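Second week of the writing policy, and I want to put down my notes before I forget them. In Trurer we train a small network to draw one letter with a marker. The method comes from my colleagues at Jukow: we record a person moving the arm by hand, then the network learns to predict the next short piece of the movement from what the cameras see. I have 76 demonstrations now.
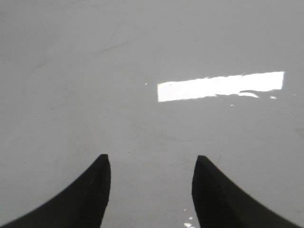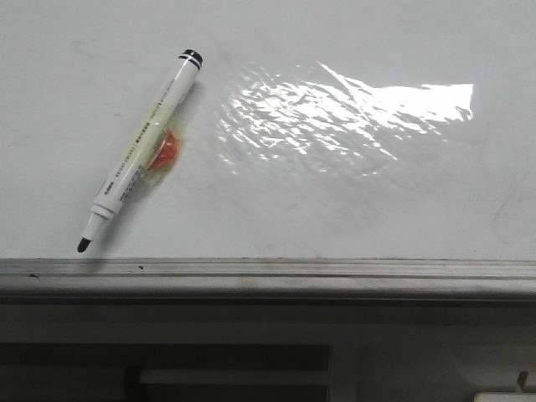
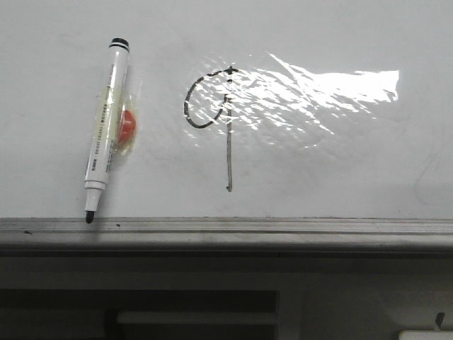

The first version learned only from the position of the arm. It was quick to train, but it had no idea of the pressure. A line can be in the correct place and still be grey and broken, and the loss does not see this at all. I spent two evenings looking at loss curves which were very nice and told me nothing.

So I changed the target. Now the network predicts also the force in the direction of the board, and a simple controller tries to keep it. I trained for 4,000 steps, the same as before, to make the comparison fair. From 12 trials with the old version I could read the letter in five. With the new version it was nine from 12. This is a small test and I would not put it in a paper, but I am glad about it.

The mistakes are also different now. Before, the stroke became weak in the middle and came back later. Now the long stroke is mostly fine, and the trouble is in the curve, where the arm must change direction while it keeps the pressure. I think that my demonstrations are too slow in this part. When I guide the arm by hand I always wait a little before the turn, and the network has learned to wait as well.

I did not yet try the Grewal trick of cutting the pauses out of the recordings. Somebody on the Esteo forum wrote that it makes the corners worse. If you have tested it on curved strokes, please write to me, I would like to know which filter you used and how short a pause you kept.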